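Home | Tickets | Cells | Parts | Archive

Ticket 1336: Kitchen cell, arm stops on long reaches with "cable load" warning
Cell: Havstead 2
Status: Closed, monitoring
Last updated: 12 August 2024

Problem as reported

The arm on the kitchen table cell stops partway through a long reach. The controller shows a cable load warning and then a protective stop. Clearing the stop works and the arm carries on, but the warning comes back within 12 picks. Short moves are fine. First seen after the gripper cable was replaced in June.

Setup

One white arm per table side, two-finger gripper, cables run on the outside of the links. The table is the standard white top with the drilled holes. Task set is "Guvoven", which is the toaster oven plus dishes and toy food. Control software is Prurklow, default speed profile.

Log

1. Restarted the controller and reloaded the task. Same warning on the second long reach.

2. Checked the payload setting. It was still at the value for the old gripper fingers. Corrected it. The warning came later than before but still came.

3. Ran the arm with an empty gripper through the same path. Warning again, so the object being held is not the cause.

4. Looked at the cable. The new gripper cable is longer than the old one, and whoever fitted it tied the extra length down tight at the elbow. With the wrist turned all the way out there was no slack left and the cable was pulling on the joint.

5. Cut the tie at the elbow. Moved the extra length toward the base and put in two loose hook-and-loop straps. Turned each joint by hand to both ends of its range. No pulling.

6. Ran the joint torque check. Wrist reading before the change was 2000 on the raw scale, after the change 1295. The stop limit was left alone.

7. Re-zeroed the gripper and ran the full task set at normal speed. No warnings.

Objects stay where they are between the check runs. Please don't tidy the table until the ticket is closed, the oven position matters for the reach test. 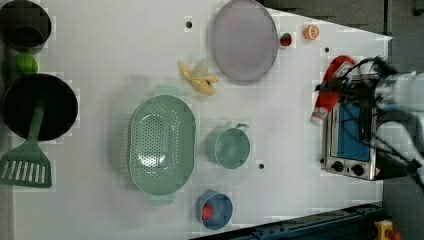
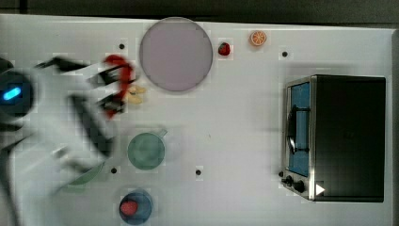
After step 7 the cell was left on the normal schedule. If the warning comes back, check the straps before touching any settings. They can slide toward the elbow, and then you are back to the same fault. Mark the strap position with tape so a shift is easy to spot.

Still to do: order the shorter cable from Zoëga. Part request is in. Until it arrives, do a hand check of the cable at the start of each shift with the arm powered down. Also update the payload value in the backup file, otherwise a restore will bring the old number back.

Comments (4)

cell1_ops: Same cable on ours and the same tight tie at the elbow. No warnings so far. Should we redo it anyway?

ticket owner: Yes. Takes ten minutes. Power down first.

nightshift: The payload value went back to the old one after a restore. Backup file fixed now.

parts desk: Zoëga has the short version on back order. Will post here when it ships.

Previous ticket | Next ticket | Back to list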